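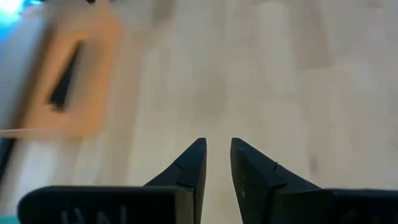

Lieselotte Sperling thinks it will be ten years before one of these can tidy a kitchen drawer, and she told me so before I had my coat off. Her point was that a drawer has string and rubber bands in it, and old batteries, and that pens are the easy part.

2020-01-02. First day back at Flimside. Pens into bins all day. I wrote down 63 tries before lunch and 39 of them ended with the pen where it belonged. Thin ones are the trouble. The fingers come down a hair too high and close on air, then the arm carries nothing over to the bin and opens up very politely.

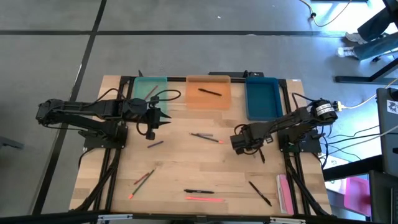 After lunch I slowed both arms down and the count got a little better, 21 good ones in a row at one point, then three misses on the same pen. Schmieder wants up to 1,000 runs by the end of January. I said fine. At this speed it means staying late.

Did the job by hand once to compare. It took me less time than finding the stopwatch on my phone.

I still think Lieselotte is too gloomy. A shop floor where the same parts come in every day, yes, soon — the people at Stoltwood could use it this year. A house is another matter. Mine has a drawer like hers and I would not let an arm near it.

Home at seven. Need to call Flukholm about the spare motor.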